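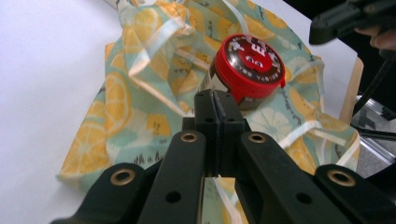

Why does it take two winters to close one little road? That was the first comment we got at the February open house, before I'd even gotten my coat off, and it's a fair one to put to us. So I'll start there, and then get to the budget and the rest of it.

Pimach Creek Road Project
Progress report to the Ghanem Fund
04/01/2009

The short version is that the upper spur is closed and the lower spur isn't. When I wrote to you last fall I thought both would be done before the ground froze. Noduro Excavating had the machine up there and was pulling out the old culverts at a good clip, and then we got that week of rain and the whole lower grade went to soup. The operator called it off and I agreed with him. We could have pushed on, but dragging an excavator through that much mud right above the creek would have put more dirt in the water than the road does in a normal year, and keeping dirt out of the water is what you gave us the money for!

So, the upper spur. All the culverts on it are out, the fill is hauled back from the crossings, and the banks are laid back at a slope I'm happy with. We spread straw and seed on the bare ground right before the first snow. I walked it in February on snowshoes (not much to see, I admit) and again last week, when the lower half had melted out. The crossings have held. One of them has a little gully starting on the north side where snowmelt is coming off the old ditch line, and I'd like to get a few loads of rock in there before it gets any ideas. Noduro has said they'll fold that into the summer work and not charge us a separate trip.

The gate is in too. It got driven around once already, over by the big stump, and the district moved some boulders in to fix that. I expect it'll happen again somewhere else. People have been using that road to get to the Gindetti Meadow trailhead for as long as anybody can remember, and I understand why they're sore about walking the extra distance. It's a longer day now if you've got kids or a bad knee. I talked with a lot of folks about it at the open house and didn't change many minds, but most of them did stay for the maps.

About the open house. We planned for 50 and ended up with 103 on the sign-in sheet, which meant people standing along the walls and out in the hallway. The grange ran out of chairs and then coffee. I'd hoped to do a short talk followed by small tables, but with that crowd it turned into one long question and answer session, and we went way past closing. The main things that came up:

- Whether the meadow trail itself is going away. It's not. I must have said so a dozen different ways, and I think we need to say it in bigger type on the next flyer.
- Firewood cutting. Several families hold permits along the lower spur and want to know if they'll still be able to drive in this fall. I don't have an answer from the district yet. I've asked twice.
- Hunting access, mostly for older hunters.
- Fish. Somebody wanted to know if there are any left in Pimach Creek to save, and there are, though I'd have liked to have better numbers to hand him.

That last one brings me to the monitoring, where I have to own up to a hole. We were supposed to have water samples from above and below the crossings every month all winter. We have them for every month except January, when the road in was drifted shut and I was down with the flu, and by the time I could have gone the lab slot had passed. The samples we do have look about like I'd expect: clearer above than below, with a big cloudy spike after the fall rain. I'd be careful about reading much into them until we have a full year after the work is done. I've set up a backup person for sampling days now, so one person's flu won't do that to us again.

Planting is the happy part of this report. The nursery came through with nearly 400 willow and red-osier dogwood cuttings, all from stock gathered in the drainage, and they're sitting in a cooler right now waiting for the banks to thaw. I had worried we'd have to buy from the coast side, which never seems to do well up here. If the weather cooperates we'll start at the lowest crossing and work uphill behind the snow. I'm told the deer will eat a good share of them. We have some wire cages left over from the Gindetti fence job that should help with the ones closest to the meadow.

Money. We're under on equipment, for the obvious reason that half the equipment work hasn't happened, and over on printing and mailing, for the also obvious reason that I underestimated how many people want a map sent to their house. The printing overage is small and I can cover it from our general account. What I'd like to ask is whether we can carry the unspent equipment money into the summer season. Nothing else would change: same contractor, same crossings, same rate per hour. Noduro has given me a letter holding the rate, and I'll mail a copy with the receipts.

Still to come, in the order I think they'll happen:

- Cuttings in the ground on the upper spur
- A field walk with the district to flag the lower spur crossings, including the ugly one by the spring, where the pipe has rusted through and the road is more or less sitting on air
- Rock for the gully
- Lower spur culverts out, once the creek drops to where we're allowed in it
- New signs at the trailhead turnoff - the one that's up there now still shows the old route, and I hear about it every weekend

I'm less sure about the timing of the lower spur than I was last year about the upper, mostly on account of the snowpack. It's deep. The in-water work window opens when it opens, and if the melt runs late we'll have a tight few weeks at the end. I'd still bet on getting it done this season, and I'll send you a note as soon as the machine goes back up.

If any of you would like to come see the upper spur, I'd be glad to take you. Wait until the mud firms up, and bring boots anyway. It's a pretty walk now that there's no traffic on it, and the creek is loud enough this time of year that you'll have to holler.

Receipts and the sampling sheets are coming under separate cover.

Recent items
Gindetti Meadow fence: finished at last
Where to park for the Pimach Creek trail
Notes from the February open house
Firewood permits and the lower spur
Spring planting: what to bring

Get our newsletter by e-mail. We send it when there's news and we don't share your address. Unsubscribe any time.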